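**Laundry task — how much variety before it's just noise?**

**tinmitten**

OK so. Doing the laundry unload/load set on the humanoid, two arms, dexterous hands, basket plus front loader. We're at 394 episodes as of Friday and the policy still does this dumb thing where it lets the basket level out the second one hand comes off the rim. Clothes end up on the floor.

Setup, quick version: teleop, head cam plus wrist cams, everything synced. Task is basket up to the washer opening, garments across, basket back down. Sounds easy. It is not easy.

My question — do I keep piling on more of the same or start changing stuff? Ronaldo Magbanua (runs our side of the Sillby work) wants 1,149 episodes before we touch anything. I think that's nuts.

Also wrist cam. Here is what I mean about shadows, this is the kind of thing it has to learn from: 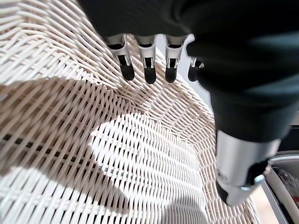 *wrist view, fingertips over the wicker. shadow + sun patch = half my depth problems*

The weave is pale, sun comes in hard, and the hand throws a shadow right where it wants to reach. Depth falls apart at the edge of the bright bit. Anyone masking this or do you just let the net sort it out?

---

**op_ampersand**

Let the net sort it out. We tried masking shadows on a drawer task and it made things worse, the mask flickers and the policy starts reacting to the flicker. Keep the raw stuff.

On variety, change the cloth first. How many garments are you useing? If it's one dark thing and one white thing over and over it'll learn "dark blob, white blob".

---

**tinmitten**

Uh. One dark thing and a white thing, mostly. Point taken.

Dark one is the harder of the two by miles. No texture in the folds from the head cam, and once a hand goes up inside the cloth you lose most of the fingers. Labeler can't tell grasp from no grasp: 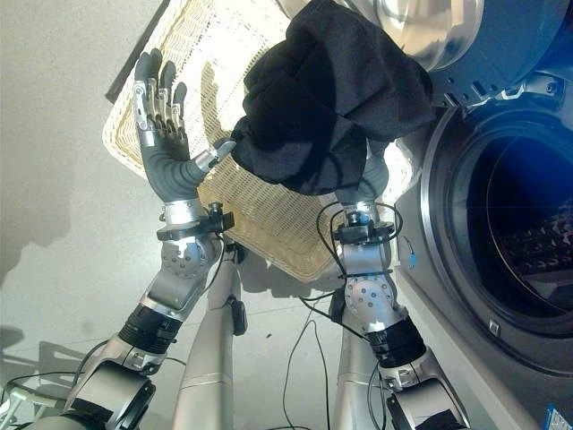 **Bangash:** wouldn't label grasp from vision at all there. You have finger torques, use them. We threw out hand-labeled contact on day 3 and went to a current threshold per finger, then smoothed it. Took an afternoon. Vision labels on black fabric are basically coin flips and you're paying someone to flip the coin.

---

**tinmitten**

Torques are noisy on the thumb joint, but yeah ok. Will try.

---

**vivach_fan**

Disagree with everyone on "more variety". If basket pose is the failure then 34 really clean episodes of only the tilt will do more than hundreds of full runs. Break the task up. Our Vivach folding set was useless until we cut it into segments and rebalanced. Full episodes are mostly travel, you're training it to move its arms through empty air.

---

**op_ampersand**

Segments are fine for debugging but then you own the stitching problem forever. Seen it. Policy A ends in a pose policy B never saw. Pick your poison I guess.

---

**tinmitten**

Kind of agree with both?? Full runs but with the tilt oversampled in the loader, maybe. No new stitching, no new rig time.

Looked back through a batch last night to see what the tilt even looks like across operators. Two hands on the rim, wide grip, towel bunched up on the washer side:

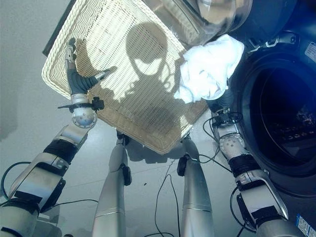
Problem is each operator has a favorite angle. One goes steep early, another keeps it nearly flat till the last second then dumps. Average those and you get mush, so the policy sits in the middle and does neither. I've been tagging by operator id but I don't condition on it yet. Should I?

---

**Bangash**

Condition on it or use something that handles multiple modes. Diffusion head, whatever you like. Plain regression will give you mush every time, no amount of data fixes that. 1,149 mushy episodes is still mush.

---

**vivach_fan**

or tell the operators to all do it the same way lol

---

**op_ampersand**

Please don't. That's how you get a policy that dies the first time someone hands it a different basket. The Ukberg people wrote one strict script for their pick task, looked great in April, then they moved the table and it was over.

---

**vivach_fan**

They moved the table AND swapped the cameras. Not the same. A loose script (grip wide, start tilting before you reach the door) isn't the same as a robot-perfect script. You can be consistent on the tilt and still vary the clothes.

---

**tinmitten**

Loose script I can sell to Ronaldo. He likes scripts.

Other thing — where do you start an episode? I've been starting with the basket already in hand over the floor, clothes in it. Saves time on resets, big time. But I suspect it's why the pickup phase is so bad, barely any data on it. 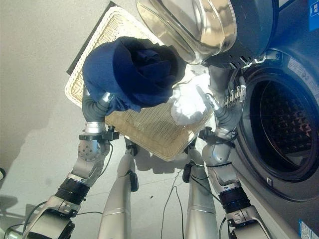 If I start from the floor every time I lose maybe a third of my daily count. Cables are the other pain, they hang down between the legs and every so often someone has to stop and go tidy them. So a floor start means more bending means more cable stops. Was thinking a mix, one floor start for every few in-hand starts, and then weight it up in training same as the tilt.

---

**Bangash**

Mix is right. Log the start type as its own field NOW, don't try to recover it later from joint angles. Ask me how I know.

And keep your failures. Drops especialy. If it only ever sees good runs it has no clue what to do when the basket starts going flat on it. Have the operator recover and keep recording.

---

**tinmitten**

We've been deleting drops. All of them. Ugh.

Ok plan: loose script on the tilt, more clothes (stripes, something with buttons, jeans), floor start mixed in, drops kept with a flag, contact from torques. Shadows left alone. Retrain on what we've got first with the oversampling and see if the basket thing moves at all before I book more rig hours.

---

**op_ampersand**

Leave the jeans for last, they're heavy and you'll be fighting wrist limits and blaming the data. Post numbers when you have them.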